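Stuldale open day clips: read me first

Hi! I put this folder together after the open day at the Stuldale workshop in March, mostly so people who tried the hand-held grippers could find their own recordings. Then a couple of folks asked if they could train on them, so now it needs a proper README. Sorry in advance for the rambling.

What's in it

There are 51 clips, all from the snack box table. Visitors held the grippers and picked packets out of an open cardboard box, or put them back in, depending on which card they drew. Leszek Pawłowska ran the table and did the explaining, and I mostly reset the box between turns (and ate one of the wafers, which is why the packing list is short by one).

The big bags get grabbed first by almost everybody, and the little packets down the sides are where people slow down and start muttering. If you want hard grasps, look for those!
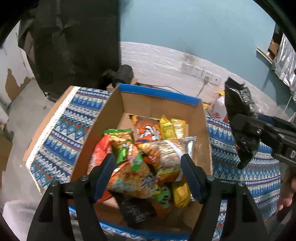

How the files are named

Each clip has the visitor number, then the card they drew, then the try. So 7_out_3 is visitor 7, taking things out, third try. Practice runs start with an x. I left them in, but you'll probably want to skip them.

Known problems

Clips from the Monday setup have the wrong clock time, so don't sort by it. The sound is stripped from everything. Some folks swapped hands halfway through and I only wrote that down when I noticed, so don't trust the "hand" column 100 percent.

Using it

Go ahead and use it for research or teaching, just mention the Flondia open day somewhere. If you find a mislabeled clip, send me the file name and I'll fix it in the next upload.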